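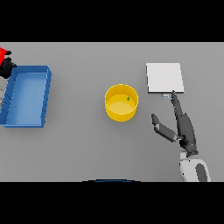 Jamila Siriwardena
Test engineer, writes here on weekends

March 20, 2018

Moving a dog from Naron to Tosberg by road and ferry

Several people have asked for the details of how we got Biscuit to Tosberg, so I am writing them down once. Biscuit is a mixed-breed female, nine years old, 20 kg, with mild arthritis in the left hip and a strong dislike of engines. The total distance by road was 919 km, plus one overnight ferry crossing.

Why we did not fly

Cargo hold was the only option at her weight. Our vet, Dr. Sheikh at the Amarasinghe clinic, advised against it given her age and her reaction to noise. The airline also wanted a crate one size larger than the one we owned, and the larger one would not go through the cargo door of the connecting aircraft. I asked twice and got the same answer from two different desks. After that I stopped looking at flights.

Paperwork

The order matters more than the documents themselves. The chip has to be in before the rabies shot, or the shot does not count. Biscuit had a chip from the shelter, but it used an old format and the clinic scanner read it only on some passes. Dr. Sheikh implanted a second one and wrote both numbers on every page. We then repeated the rabies vaccination, even though the earlier one had months left on it, and started the waiting period from that date.

The health certificate was the tight part. It had to be signed close to departure, and the clinic's signing vet works two days a week. I booked the ferry first and worked backward from there. If I did it again I would book the signing vet first and choose the ferry to fit. The ferry had spare kennel places on most sailings and the vet had one free slot.

I carried two printed sets in separate bags and a scan on my phone. The officer at the port looked at the chip number, the rabies date and the signature. He did not open the rest.

Crate

We bought a Trondik folding crate, the medium version. Internal height is 57 cm, and she can stand in it with her head slightly lowered, which I would call the minimum. The base latches are good. The door latch rattled at highway speed until I put a folded cloth behind it. The supplied water bowl clips to the door and spills on any real corner, so I took it out and offered water at stops.

She slept in the crate at home for five weeks before the trip. For the first week the door stayed off. In the second week she ate in it. Engine noise came later: a recording, played low at first, while she had her dinner. This helped with the car. It did nothing for the ferry, where the noise comes up through the floor.

The drive

Rajitha Bhuiyan drove the first half and I drove the second. We stopped every two hours or so, for longer than we had planned, as she needed time to loosen the hip before she would walk properly. The schedule lost most of an afternoon this way. The slack I had left before the ferry check-in covered it, barely.

Food was half her usual amount the evening before and nothing on the morning itself. She was sick once anyway, on the hill section after the second stop. Bring more towels than you think is reasonable, and a bag that seals.

The crossing

The pet-friendly cabins were sold out when I booked, so she went in a kennel on the upper car deck. Visits are allowed only with a crew member. I was let down twice, once before midnight and once at six. The first time she was standing and panting. The second time she was lying down and had drunk some water. The kennel was clean. The light stays on all night, and a sheet over the top would have been useful. The crew said they would have allowed it.

Costs

I will not give a full table, as prices depend on the season. The kennel was the smallest item. The vet work was more than 100 in fees over what the clinic first quoted, all of it due to the second chip and the repeat shot. Fuel was the largest.

Current state

She stayed near the front door for three days and would not use the stairs. By the second week she was eating full portions. The hip was worse for a while and has gone back to its usual level. The new vet here, Dr. Wako, accepted the records without changes and wants to see her again in October.

If you are planning the same route and have a question about the certificate, leave a comment with your departure port. I still have my checklist and can send it.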